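Peline 盘架 常见问题

更新于2022年5月15日。赶着写的,有漏的后面再补。

盘架是干什么用的?

立盘子。浅盘、小碟、装饰盘都行,摆桌上、柜子上、窗台上。也有人拿来临时晾盘子,可以,但它不是沥水架,底下要垫布。

有几个款?

目前两个。Peline 是细铁丝的,Belton 是木头的,带一条槽。Belton 这阵子缺货,五月底之前应该能补上,补上了会改这一条。

Peline 能放多大的盘?

深度不超过3厘米的浅盘最合适。太深的碗会往前栽,别试。椭圆盘横着放、竖着放都可以,横着稳一点。

一个架子放几只盘?

一只。叠两只能站住,但是后面那只拿的时候会带倒前面的,我们自己就打碎过。

盘子怎么放上去?

先把架子摆平,手按一下看晃不晃。拿盘子的边,不要托底,斜着往下送,盘底先落到前面弯起来的地方,再让盘背慢慢靠上去。松手之前停一下。顺序反过来(先靠背再落底)容易滑,釉面光的盘子尤其明显。

架子晃怎么办?

多半是铁丝脚有一边翘了。放到平的桌面上,看哪只脚悬着,用手轻轻掰回来就行,不用钳子。钳子会留牙印,漆也容易掉。掰过头了再掰回去,但别来回弄太多次,铁丝会疲劳,会断。

会不会刮桌子?

会不会看桌子。玻璃、石面基本没事。松木比较软,尤其上油没上漆的,架子拖着走会有印子。要挪就拿起来挪。实在担心,脚下面粘一小块毛毡,文具店那种就可以,剪小一点,从前面看不出来。

木桌上有节疤,影响吗?

不影响。节疤那块有时会稍微高一点点或者低一点点,架子脚正好压在上面会有点斜,往旁边挪两厘米就好了。

深色盘子配铁丝架好看吗?

个人意见,好看。深绿的浅盘配浅色木头桌面,架子细,不抢。花纹多的盘子反而要想一下,铁丝在前面会挡住一点图案,主图在下半边的盘子建议换 Belton。
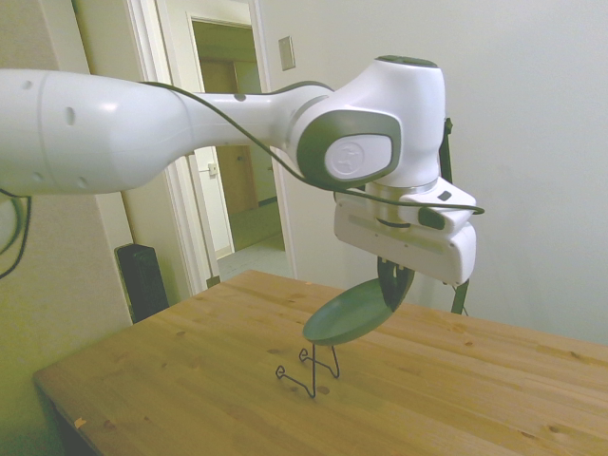 Ibsa Weldu 留言说,家里那只绿盘子立着总往左边转,后来在两根竖丝上各套了一小截透明软管,就不转了,问这样会不会伤架子。不会伤。软管别太长,盖住盘子碰到的那一段就够,积灰了拔下来洗洗。这个办法我们觉得挺好,已经加进说明书里了。

圆盘也会转吗?

会,圆的更容易转。不过纯色圆盘转了也看不出来,可以不管。有图案的就套软管,或者盘背贴一点点蓝丁胶,豆子大小够了。蓝丁胶夏天放久了会留油印,隔一段时间换一次。

能装水果、放点心吗?

立着当然放不了。要用就把盘子取下来平放,用完擦干再立回去。架子本身不要当果篮底座用,中间没有支撑。

怎么清洁?

干布。缝隙里用旧牙刷。不要泡水,不要进洗碗机,弯的地方漆薄,泡久了会绣。盘子洗完一定擦干再放,尤其是盘底那一圈,水都积在那儿。

已经生锈了?

很少一点的话,细砂纸轻轻磨掉,擦干净,补一层透明漆,晾透再用。锈得厉害就别用了,锈水会染到盘底,素烧的底染上就洗不掉。

家里有小孩或者猫能用吗?

放高一点。靠墙。架子轻,盘子重,碰一下就倒,这个没有办法。Vokon 那种带底座的会稳些,但我们不卖,只是听客人说过,具体没用过不好评价。

靠墙放要留多少空?

后面留两三指宽。贴死了架子后脚打不开,盘子反而立得太直,容易往前倒。

承重多少?

没做过正式检测,老实说。店里放过最重的一只大概一公斤多点,放了一个冬天没事。再重的不建议。

一盒里有什么?

架子一个,毛毡脚垫一小张,说明书一页。盘子不含在内!每个礼拜都有人问。

架子到手是歪的,能换吗?

能。59天之内都可以换,拍张照片发过来,不用先寄回。轻微的歪自己掰一下可能比等快递快。

盘子打碎了赔吗?

不赔盘子。架子断了导致的,架子换新的,盘子我们很抱歉但是赔不了。贵的、老的、有纪念意义的盘子,请先拿普通盘子试几天。

可以到店里看吗?

可以,Adugna 店里两款都有样品,靠窗那张桌。自己带盘子来试最好,包厚点。中午那会儿人多,避开比较方便。

批量买有折扣吗?

20个以上来信问。餐厅和展览用的请写清楚盘子的直经和重量,不写没法报价。

还有问题?

直接留言,一般两天内回。问尺寸的请先量一下盘子,从边到边,不是量盘底。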